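Print this page | E-mail this page

Reading time: 5 minutes

An open day at the Nenton paint shop

The bus to Nenton goes from outside the old post office and takes 50 minutes, most of them spent behind a tractor. I had chosen it over the car on the grounds that there might be wine. There was squash.

Zustier & Hennessy make painted woodwork: skirting, beading, the long thin bits that go round the edges of fairground stalls and shop counters and the sort of bandstand that councils put up and then argue about. Once a year they open the doors and let the public in to look. This year it was 29th June, the hottest afternoon so far, and the public consisted of a cycling club, several families, a man with a spirit level in his shirt pocket, and me.

You sign in at a trestle table and get a sticker with your name on it. Mine said "Visitor 27", as the pen had run out for the person in front and they had gone over to the numbered ones. I was Visitor 27 for the rest of the day, and answered to it.

Our guide was Elif Naz Eren, who has run the finishing room for years and who gave the impression that she could have done without the squash, the stickers and possibly the public. She was by some distance the best thing about the visit. She started in the timber store, told us it was a timber store, and took us out again.

The saw room was shut for the day on safety grounds, so we looked at it through a window. The man with the spirit level looked at it for longest. Then came a corridor with photographs of past jobs, including a pier kiosk done in cream and bottle green that I am fairly sure I once bought a bad sandwich from, and a display about something called the Worari range, which will be launched in October and which we were asked not to discuss. I would happily not discuss it, having understood none of it.

And so to the finishing room, where all the sheeting is. Everybody who has painted a door at home knows the feeling of having put down too little sheeting. At Nenton they have had that feeling professionally and have responded to it. There is plastic on the benches, plastic under the benches and a fresh roll of plastic by the door for putting on whatever comes in next.

Elif's subject was edges. She said anyone can paint the face of a strip. White on the flat, sand, white again, go home. The trouble begins when the customer wants a line of colour down one side, because the line has to be thin, it has to be straight, and it has to stop exactly where the white starts. Red is the worst, she said. Red over white shows everything you did and a few things you only thought about.

She had us all bend down to bench height to look along one. Some of the cycling club found this harder than others.
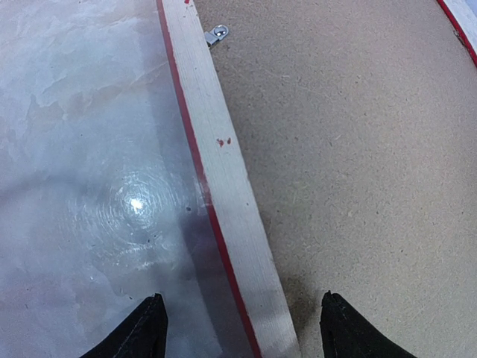
Can you get a red speck off white paint once it has landed?

Leave it to dry hard, then rub it back with very fine paper and touch in the white over it. Wiping at it while it is wet only gives you a pink patch, and a pink patch takes far longer to put right than a speck.

I had asked on behalf of a windowsill at home. Elif asked what colour the windowsill was now, and I said mostly pink.

After that we were allowed a go. Each of us was given a short offcut, already white, and a small brush, and told to run a line of red down one side. She showed us first. She loaded the brush, wiped most of it off again, rested her little finger against the wood and went from one end to the other in a single movement without appearing to breathe. It took her no time at all and looked very easy, and we all picked up our brushes feeling good about things.

A girl of perhaps nine did a perfectly decent one. The spirit level man did his in stages, stopping to check, and at each stop left a blob. Mine began well, wandered inland at the halfway point as if it had seen something interesting, and returned to the edge in time for the finish. Elif held it up to the light and said that it was red. I have had worse reviews.

What I had not appreciated is how much of the job is waiting. The white has to be properly hard before the red goes near it, which can mean leaving a piece overnight, and if the weather is damp it can mean leaving it for longer and being rude about the weather. They had a big order in for a bowls pavilion, 110 lengths, and she reckoned the actual brushwork was the small part. The rest was sanding, dusting off, and moving things from one place to another without touching the bit that matters. I asked whether they used masking tape. They do, on some jobs. She said the word "tape" in the way other people say "microwave meal".

There was a shop at the end, in what is normally the packing bay. You could buy a bundle of seconds for £2, tied with string, and I did, having no use for them whatever. They are good lengths of beading with something slightly wrong with each, and I have been over them at the kitchen table and in two cases cannot find what it is. The café was a hatch. The flapjack was excellent and I would go back for it alone, though I would take the car.

A few practical matters. Wear shoes you don't like. The finishing room smells strongly of paint, and if that gives you a headache you will have one by the corridor. Pushchairs can get round everything except the timber store, which you will not miss. The last tour leaves a good while before the last bus, and the only pub in Nenton was closed for redecoration. I looked in through the window. They had put down hardly any sheeting.

My offcut is on the shelf above the radiator with its good side facing out. It has only the one.

Contact us | © Words and photographs remain with the author | Back to top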